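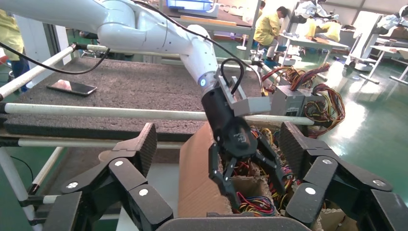

8 March 2022

I have finished moving the family archive off the old file server, and these are my notes on how it was done. They are mainly for me, for the next time a disk fills up, but two people have asked what layout I ended up with.

The starting point was a machine called Chae with 900 GB of data on a mirrored pair of disks. The data fell into four groups: scanned paper, photographs, mail exports going back to my first job, and a directory called "misc" that had been copied from computer to computer without anyone opening it. Backups went to an external drive whenever I remembered. The last good one was from June.

## Inventory first

Before copying anything, I generated a manifest: path, size, modification time and a SHA-256 hash for every file. This ran overnight. The manifest is a plain text file, tab-separated and sorted by path, so two manifests can be compared with diff. I considered putting it in a database and decided against it. I want to be able to read it on a machine that has nothing installed.

Sorting the same file by hash gives you the duplicates. There were 1,121 duplicate files in the photographs alone, nearly all of them from one bad import that had run twice with different folder names. I deleted the second copy only where both hash and size matched and the path fell under the bad import. Duplicates elsewhere I left in place. A scanned birth certificate that exists in both "school" and "passports" is there for a reason, and the space saved would be trivial.

Modification times were a bigger problem. Some of the scans had been through a file-sharing service that reset them all to the day of upload. Where the date was printed on the document I put it in the file name. Where it wasn't, I left the name alone and added a line to a notes file in the same directory.

## Layout

The old tree was nine levels deep in places. The new one has a maximum of three:

- subject
- year
- file

Anything that will not fit goes in the subject folder with no year. There are 44 subject folders at present, which is more than I wanted. Merging them further would have meant making up categories such as "household" that cover everything and help with nothing.

File names are lowercase, with hyphens, date first. No spaces, no accented characters, no parentheses. The accent rule is a concession to one old client that still mangles them. I keep the original name in the manifest for anything I renamed.
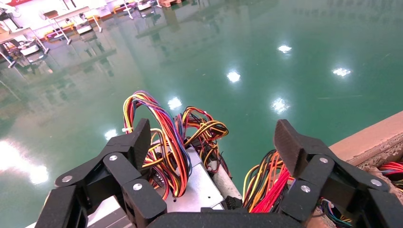
*Power supply with a plain metal case.*

## Copying

I used rsync with checksums turned on for the first pass, then a second pass with the dry-run flag to confirm there was nothing left to transfer. After that I generated a new manifest on the destination and diffed it against the cleaned one from the source. Three files differed. Two were mail indexes that the client had rewritten while the copy was running, which was my fault for leaving it open. The third was a video that hashed differently each time it was read from the old disk. I restored it from the external drive, and the result matched the original manifest entry from before the move — I still don't know what the disk was doing.

Do the manifest diff even if rsync reports success. The two tools check different things, and the second check costs one evening. 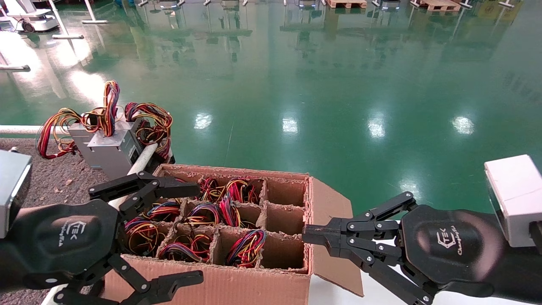
**Saltside Home Computing Club | Members' Blogs | Storage and Backup Group**

## Backup schedule

The new arrangement has three copies. The live one is on the server. A second goes nightly to a disk in another room, using Flureo in snapshot mode. A third goes weekly to a rented bucket at Vostance, encrypted before it leaves the house.

Snapshots are kept daily for two weeks, weekly for three months and monthly after that. I set an upper limit of 200 snapshots in total so that a scheduling mistake can't fill the disk. Pruning runs after the backup and never before it.

The encryption key is printed on paper in two places. One is the fireproof box with the house documents. The other is with Kyung-hwa Kwon, who holds a sealed envelope for me in exchange for my holding hers. We test this once a year: each of us opens the other's envelope, types the key in by hand and restores a single file. Last time her key failed at my end, because the printout used a font in which lowercase l and the digit one are identical. Both keys are now printed in a monospaced font with a checksum under each line.

## Restore test

I restored one full subject folder to an empty disk from each of the two backups and compared manifests. The local restore was fast enough that I didn't time it. The remote one ran into the next morning, limited by my connection. If the house copies were lost I would fetch the scanned paper first and let the photographs follow over the next several days.

## Remaining work

- The mail exports are still in the original format. I would like them as one message per file.
- "misc" has been copied intact and marked read-only. I have gone through a third of it.
- The notes files need a consistent name. At the moment some are readme.txt and some are notes.txt.
- The old disks stay on the shelf, labeled, until the next yearly restore test has passed. After that they get wiped.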